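# Parden opens a shared spice room for small kitchens

Saturday, September 29, 2018
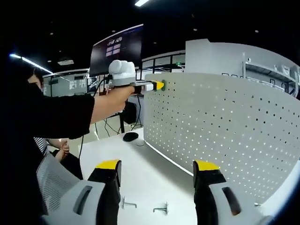 The town of Parden has a new place where small restaurants and home cooks can grind, dry and store their own spices. The room belongs to Mbwambo, a shop that has sold whole spices on the market street for eight years, and it takes up the former bakery next door. Members pay a monthly fee and receive a shelf, a key and use of the two mills. Each member also has a section of pegboard for spoons, sieves and small scoops, hung on thin bent metal hooks like the pair lying on the white desk, and extra hooks can be asked for at the counter. Bags and jars must stay on the shelves, away from the light of the front window.

The shop began to plan the room in July, after several customers asked to use its mill in the evening. Most of them run food stalls or very small restaurants, and they buy cardamom, cumin and black pepper in quantities that are too large for a coffee grinder and too small for a factory. Until now they had to send the spices to Vikmont and wait almost a week to get them back. By then, as one stall owner wrote in the guest book on the opening day, the smell was already half gone.

The bigger of the two mills can take five kilos in one filling. It is kept for dry seeds and bark. Nutmeg, fresh chili and anything oily must go through the smaller one, which is easier to open and wash. After each use the member runs a cup of plain rice through the mill and wipes it with a dry cloth. Water is not allowed inside the big mill.

Drying is done in a low cabinet at 35 degrees Celsius. The shop admits that this is slow, and bay leaves may need a full night or longer, but it says that more heat would make the herbs brown and flat in taste. Members write their name and the hour on a paper sheet on the cabinet door. The cabinet has space for the trays of three people at once.

The first shared purchase is also ready. The bakery and tea house Gruma joined with other members to order 377 kilos of spices, roughly half of it cinnamon in whole sticks. The cinnamon will be divided in the next days, and what is left will be sold in the shop at the normal price.

The spice room is open every day except Monday, from early morning until the shop closes. New members must come for a short lesson on the mills before they receive a key. The lesson is free and is given in the evening. People who only want a small bag ground for home can leave it at the counter of Mbwambo and collect it the day after, without joining.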